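**Vatine hand-held gripper, pair - review after a fault**

May 17, 2020

I wrote a short and fairly positive note on these when we bought them. I'm now taking a star off, and anyone using the Vatine pair for cloth work should read the part about the jaws before ordering.

We use them for recording folding and spreading tasks, which later go to the robots. You hold one in each hand, squeeze to close and let go to open. For the first 18 sessions I had no complaints. The weight is fine, the grip suits small and large hands, and charging is quick.

The fault is in the opening. On the left gripper the jaw began to stay shut for a second or so after the handle was released. With a sheet or a pair of jeans you don't notice at first. Then you move your hand away, the cloth comes with it, and the fold you have just made is pulled out. The light stays green the whole time and the log shows the jaw as open. We had to throw out some 500 recordings, as there was no way to tell which ones were good.

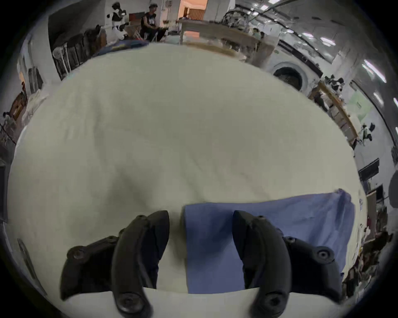
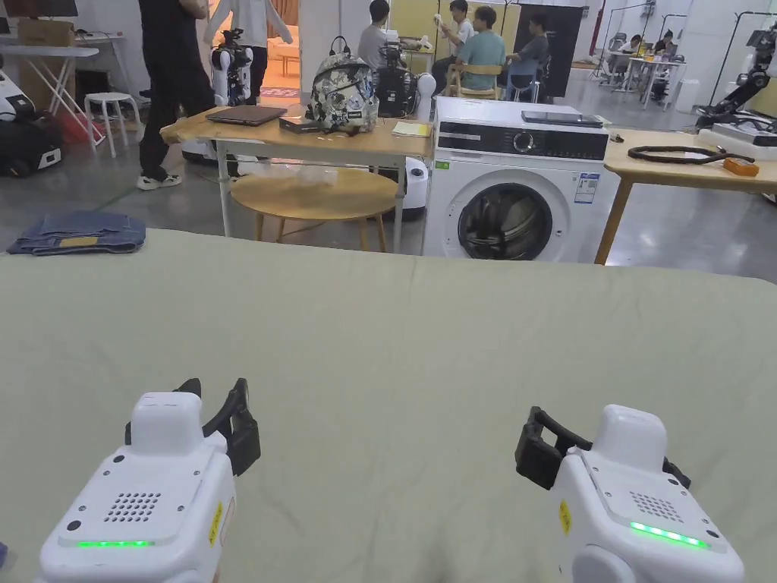 The second matter is safety, and I think it is the more serious one. The log reads the handle and never checks the jaw itself. When we played one of the bad recordings back on an arm, the arm let go early and swung clear with the cloth still caught on one finger. It dragged the table cover and everything on it towards the operator. The stop button worked and no one was hurt. We now keep people 2 metres back during any playback from these grippers.

Urkow, who sell them here, answered within a day and asked for the serial number. Their advice was to take out the screws at the base of the finger, clean the pivot and refit. I found lint packed in behind it. Cleaning cured the sticking for 32 hours of use, then it came back. A replacement is promised for June - I'll add a line when it arrives.

Until then:

- open and close each jaw by hand before every session
- clean the pivot daily if you work with towelling or denim
- don't rely on the green light as a sign that the jaw has moved

The older Zacharias pair is heavier and slower to charge, but it measures at the finger, and we have gone back to it for anything that will be played back. Three stars out of five for the Vatine.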